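Romus 70 Folding Board: Review After a Winter of Laundry

3 min read

The Romus 70 is a hinged panel board for folding shirts, sweatshirts and light jackets to a uniform width. It competes with the Trulstead board, which I used for several years and still own. I bought the Romus in April at full price.

Construction is four plastic panels joined by a molded living hinge. The unit weighs 363 grams on my kitchen scale. Panel surfaces are lightly textured, enough to hold a cotton shirt in place while the side panels swing over. Slick polyester slides on it. The Trulstead has perforated panels and grips both fabrics equally well.

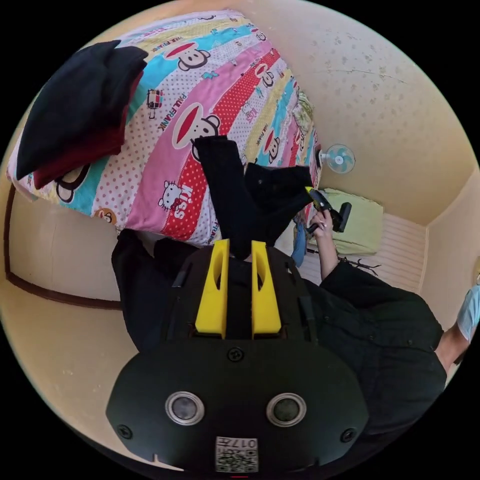 Finished width is fixed at 11 inches, which suits a standard Dranwood dresser drawer with two stacks side by side. There is no adjustment. Children's clothing comes out too wide and needs another fold by hand.

Thin garments are where the board performs best. A T-shirt takes three panel movements and comes off flat with square corners. Long sleeves need to be laid back along the body first, or they bunch at the hinge line. The printed instructions skip this step.

Heavy fleece is the weak point. A lined hood adds enough bulk at the neck that the top panel springs back when released. Folding the hood down over the shoulders before starting fixes most of it. Zippers should face the board and be fully closed. 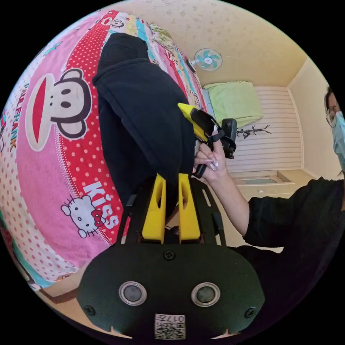 Hinge wear is the usual failure on this type of product. My Trulstead cracked at the lower left hinge in its second year. The Romus shows whitening along both side hinges after 7 months of weekly use, with no splitting so far. Replacement panels are not sold separately.

Storage is simple. The board closes to the size of one panel and fits upright beside the detergent. A Medeiros wall hook fits the hanging slot, though the slot edge has a mold line that needed a few strokes of sandpaper.

Recommended for shirts and thin knits. For a closet that is mainly sweatshirts, the Trulstead is stiffer and costs slightly less.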